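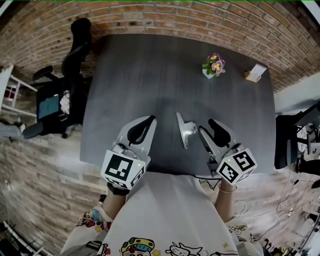
Two hand-held grippers and a binder clip at a demonstration table.

Budgeting for the Hand-Held Gripper

When the operations group at Kinyua began planning its automation budget last April, the largest line on the first draft was for robot arms. By the time the draft reached the finance office, the arms had moved to the second year, and the first year belonged to hand-held grippers, tracking markers, tables and staff hours.

Kinyua packs and ships office supplies for smaller retailers. Its managers want robots to take over part of the sorting of small goods, including clips, fasteners and card stock, and they have accepted the advice that such robots learn best from a large body of human demonstrations. A person holds a gripper in each hand and performs the task, and the movement of the tools is recorded. The recordings are later used to train a control program for the arms.

The planning question is how to pay for this in the right order. Devendra Garg, who directs equipment planning at the company, describes the first draft as a purchasing list with no schedule attached to it.

"We had priced the arms to the last bolt," Garg said. "We had not priced the people, the tables or the time it takes to charge a battery. Those items decided how much we could record in a week."

The revised plan allows for 60 hours of recording per month in the first quarter, rising once a second station opens. Against that figure the department set its purchases of tools. A station needs one pair of grippers in use and a second pair in reserve. Finger pads are treated as consumables, on the same footing as gloves or packing tape, and are ordered with the monthly supplies. Cube markers are listed separately from the grippers that carry them, so that a damaged marker can be replaced without opening a new equipment request.

Three suppliers were invited to quote. Brosura offered a complete station at a single price, with the table and computer included. Inimitz quoted for grippers alone, at $807 a pair, and left the remainder to the buyer. Vutalora proposed a lease, with repairs covered and an option to purchase at the end of the term. Kinyua chose the Inimitz tools for its first station and has kept the Vutalora offer open for the second.

The decision was not unanimous. Anel Van Wyk, the company's senior cost analyst, favored the lease from the beginning and still does. Hand-held tools of this kind change quickly, she argues, and a purchased pair may be out of date before it has been written off in the accounts.

"The purchase price is the easy number to defend in a meeting," Van Wyk said. "I would like us to defend the three-year number, with storage and repairs and the afternoon somebody spends looking for a cable."

Her estimates for the first station were adopted in full even though her recommendation was not. They include $900 for cables, chargers and mounts, an amount that the original draft had placed under general office costs. They also include an allowance for setting up and clearing each session, which Van Wyk fixed at 29 minutes after reviewing the station logs. At the planned rate of use, that allowance takes up a noticeable part of the working day, and it must be paid for whether or not a single usable recording is made.

Space was the other item to be revised. The first draft called for a dedicated room with new furniture throughout. The department has since concluded that varied surroundings are of some value to the training, and that ordinary tables with ordinary things on them will serve. The furniture budget was cut accordingly, and the savings were moved to wages – the one line that every reviewer had thought too low.

Objects to be handled come almost entirely from the company's own stock. A binder clip costs very little, yet it is a demanding thing for a machine to pick up: the levers are thin, the metal is smooth, and the clip may come to rest in several positions. Garg has asked for such items to be given more recording time than boxes or rolls of tape, and the schedule for the second quarter reflects this.

The arms remain in the plan. Their specification will be written after the first body of recordings has been reviewed, with reach and payload set by the tasks that the demonstrators were able to perform reliably. Finance has reserved the funds but has not released them. Van Wyk is to submit a fresh comparison of purchase and lease before the second station is approved, and Garg's department will supply the repair records on which it depends.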